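How Do You Teach a Robot to Do a Chore?

A page for kids from the Cuten workshop, Trollthorpe

OK so. You want a robot to put a cup on a shelf. Easy, right? You just say "put the cup on the shelf."

Nope. Robot has no clue. What's a cup? What's a shelf? How hard do you squeeze? Which way is up?

So somebody has to show it. Like how somebody showed you how to tie your shoes. They probably didn't hand you a book about shoes. They held your hands and did the loops with you, again and again, until your fingers got it.

Robots can learn that way too. There are a couple of ways to do it. Let's go quick, there's a lot.

Way One: Grab the Arm

This is the one everybody likes best. You hold the robot's arm and move it yourself. Push the elbow. Turn the wrist. Close the fingers on the cup. Lift.

The arm goes soft while you do this. Not squishy soft – the motors just stop fighting you, so it swings where you push. And the whole time, the robot is writing down where every joint is. Elbow bent this much. Wrist turned that much. Fingers open, fingers shut.

Then you let go and press play, and it does the same moves back to you. Spooky the first time.

Our arm at Cuten is named Fang. (Kids picked the name. It has two pointy fingers, so.) Fang is heavier than it looks, and after ten minutes of pushing it your shoulders know all about it.

Way Two: Drive It From Over There

Grabbing the arm has a problem. You're in the way! Your head is in front of the camera, your sleeve is in the cup, your big hands are all over the place. The robot needs to see the job with its own cameras, and it mostly sees you.

So, way two. You drive it by remote control. The grown-up word is teleoperation. Tele means far away. Operation means, well, operating.

You might have a joystick. Or a pair of handles. Or a small arm that's a copy of the big arm, and when you bend the small one the big one bends too. We have one of those. It's like being a puppet master, only with wires in place of strings.

It is harder than a video game. Things people mess up on the first day:

Squeezing too hard. You can't feel the cup through the remote, so you just keep squeezing.
Going too fast. Then stopping too fast. Then everything wobbles.
Forgetting which way is left when the arm is facing you.
Looking at your own hands. Look at the robot!

You get better. Give it a Saturday.

What Does the Robot See?

Lots of robots have a camera right on the wrist, just behind the fingers. Think about that. Imagine if you had an eye on the back of your hand. Reach for a cookie and the cookie gets huge. Turn your wrist and the whole room tips sideways. You'd feel sick! Robot doesn't mind.

The wrist eye is good for close-up stuff. Is the cup between my fingers? Am I too far left? But it can't see much of the room. So some teams add another camera up high looking down at everything, and the robot gets both views. Ours does.

Do It Again. And Again.

Here comes the boring part. Showing it one time is no good.

Say you show Fang one cup, in one spot. Now move the cup over a little. Fang goes to the old spot and grabs a big handful of air. It didn't learn "pick up the cup." It learned "go there and pinch."

So you show it again with the cup moved. Again with the cup turned. Again with a blue cup. Again in the morning when sun comes in the window, and again at night with the lamps on. Each time is called a demonstration, or a demo for short.

For the cup job we did 800 demos. For a harder job, putting plates in a rack, we did 3000. That took us from the start of the school year right up to March, and there were a lot of snacks.

Then a computer program goes through all the demos and hunts for patterns. When the wrist camera sees this, the person moved like that. It hunts and hunts. After that the robot gets to try by itself, even with the cup in a spot it was never shown. Sometimes it gets it. Sometimes it bumps the cup and just stares.

When that happens you go back and make more demos of the part it's bad at. Like practicing only the hard bit of a song.

A Plate Job, Step by Step

People ask what one demo is like, so here is how we do a plate.

First, put the stuff out. Rack on the table, plate on the table. Not too neat! Houses aren't neat.
Next, put the arm at its home spot. Same start every time.
Press record.
Drive the arm over slow. Open the fingers. Come down on the edge of the plate. Close.
Lift it up a bit before you go sideways or you'll clip the rack.
Find a gap. Tip the wrist. Lower it in.
Open the fingers, back away, stop recording.

A good one takes us 11 seconds. A bad one takes forever and ends with a clunk.

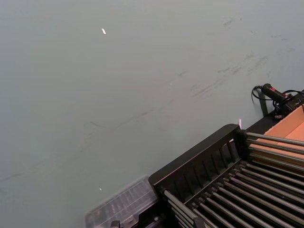 Racks are sneaky because of the gaps. A plate has to line up with a gap or it just sits on top and slides off. You do this without thinking. You tilt it, feel it catch, wiggle it, done. The robot has to get all that tilting and wiggling from your demos, so if you never wiggle, it never learns to wiggle. Show the wiggle!

Messing up a little and fixing it is good too. If every demo is perfect the robot never sees what to do when things go a bit wrong. So it's fine to miss the gap, back up and try agian. Just don't throw the plate.

Bad Demos

Some demos have to go in the trash. If you dropped the plate and gave up, trash. If your little brother pressed the red button, trash. If you stopped halfway to scratch your nose, probly trash too, or you get a robot that stops halfway for no reason. This really happened to us. Fang used to pause over the table for 3 seconds on every single plate, and it came from whoever was driving having a think at that spot.

Robots copy everything. Good habits, weird habits, all of it.

Try It at Home: Be the Robot

You need two people, a blindfold, a plastic cup and a table.

One kid is the robot. Blindfold on. The other kid is the driver. The driver stands behind and moves the robot's arm by the wrist, gently, to go get the cup. The robot kid says nothing and just remembers. Do it three times.

Now the driver lets go. Robot kid tries it alone, still blindfolded. Did you get it?

Now the driver sneaks the cup one hand over. Try again. Ha!

Last round, take the blindfold off and try. Way easier, so now you know why robots get cameras.

You can play it with words only as well. "Left. Left. More. Stop. Down." That's closer to the remote control way. Our friends at the Gutside after-school club play it with marshmallows and it gets messy.

Words to Know

Demo: one time of showing the robot the job.
Gripper: the robot's fingers.
Joint: a place where the arm bends, like your elbow.
Teleoperation: driving a robot by remote control.
Wrist camera: a camera near the robot's fingers.

Next page: why robots are so bad at folding socks.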